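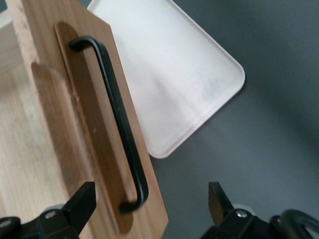

Clenditz wrote in to say that their gripper had let go of a door handle with the arm at full height, and that the status light stayed green the whole time. They wanted to know whether the fault was in the fingers or in the software. It was in the fingers, and the replacement set on this page is what we now supply to put it right.

Flatley finger set, revised pattern
For two-finger parallel grippers used on handles, drawer pulls and lidded boxes

Safety notice, 1 December 2022

Finger sets of the first pattern can work loose at the fixing screw. When this happens the fingertip turns slightly under load. The gripper still reports a closed grip, as the sensor reads the motor position and has no way of telling where the tip is. A pull handle with a straight bar can then slide out from between the fingers.

If you have a first pattern set, stop using it for lifting. You may carry on using it for pushing or for opening doors and drawers at low speed, provided nobody is standing inside the arm's reach.

How to tell which set you have

First pattern fingers have a smooth back face. Revised fingers have a shallow groove across the back face, which you can feel with a fingernail once the finger is off its block. The outside shape is the same for both, so take one finger off to check. Sets bought from us before April are all first pattern. Sets bought through Bautista may be either, because they held old stock for longer than we did.

What went wrong

The screw was being asked to do two jobs. It held the finger to the mounting block and it also stopped the finger turning. On a light test piece that was enough. On a handle fixed to a heavy board or door, the load comes in at the tip and tries to twist the finger round the screw. Each pull moved it a very small amount, and the screw backed off a little each time.

We repeated the Clenditz fault on our bench at Rotumside. A first pattern set pulling on a bar handle began to turn at 1,000 cycles. The revised set was stopped at 3,000 cycles with no movement at the block. We have not run it further than that, and would ask you not to treat the figure as a service life.

What has changed

The groove on the new finger sits over a rib on the adapter plate supplied with it. The rib takes the twist and the screw only has to clamp. The tip profile is unchanged, so taught positions should not need altering, but run each one at low speed first and check the clearance at both ends of the handle.

In the box

2 fingers, black
2 adapter plates with rib
2 fixing screws, silver, with thread lock already applied
Hex key
Fitting sheet

Fitting

Switch off the arm and isolate it before you put a hand near the gripper. Support anything it is holding and take it away. Undo the old screws and throw them out, even if they look sound. Wipe the mounting blocks, seat the adapter plates, then fit the fingers and tighten to the value on the fitting sheet. Leave the arm off for 90 minutes while the thread lock sets.

Before going back to work, close the gripper on a spare handle and try to turn each tip by hand. There should be no movement at all. If there is, take the finger off and look for dirt under the plate.

Checks in use

Draw a line in paint pen across each screw head and on to the block. Look at the lines at the start of each shift. If a line has broken or no longer meets, stop and replace the screw. Do not simply tighten it again.

Known limits

The revised set does not give the gripper any way of sensing a slip. Lifting a board or door by its handle alone still needs a second support underneath, whichever fingers are fitted. The set is not suitable for wet work or for handles with a polished round bar.

Price and returns

Free of charge in exchange for a first pattern set, in any condition. Send the old fingers to the Rotumside workshop with your order reference and a note of how they were used. If yours came loose, please leave the screws in place so that we can see how far they had moved.

Sold singly: no. Fingers are matched and supplied in pairs only.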